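Dec 9, 2021

Dirnbridge tenants' group questions "smart" heating claims

Dirnbridge Tenants' Forum has asked the landlord Hendriks to hold off fitting app-controlled thermostats in its remaining flats until it publishes the readings behind its promise of lower bills.

The thermostats, supplied by Rutton, went into 14 flats on Bodell Street in November. A leaflet put through doors at the time said households could "expect to see the difference straight away". Members of the Forum have been looking for the difference and have yet to see it.

"We were told the trial was a success before it had run for a month," said Imani Were, who chairs the Forum. "I would like to know what it was measured against. It was a mild few weeks. My bill goes down in mild weeks as well, and I have a dial on the wall from the eighties."

The Forum spoke to 12 of the households taking part. Only 3 said they used the app more than once after it was set up. Several complained that the heating dropped back at nine in the evening, a setting they had not chosen and could not find a way to change.
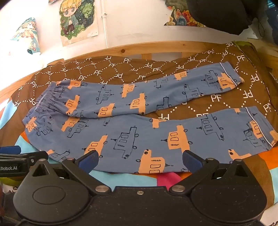

Marwan Tarawneh, a father of two on the second floor, said he had gone back to plugging in a fan heater at bedtime. "It may well be saving gas," he said. "I am paying for it in electricity, so I don't see who is better off."

Hendriks has said that full results will follow in the spring, by which time it plans to have fitted the system in every block it owns. The Forum considers this the wrong way round — results first, please, and then the fitting.

It is asking for meter readings from before and after the change, the yearly cost of the Rutton service contract, and a plain answer on whether that cost will be added to the service charge.

Tenants can raise their own questions with Ayman Nassar, Forum secretary, at the Dirnbridge library on the first Tuesday evening of the month.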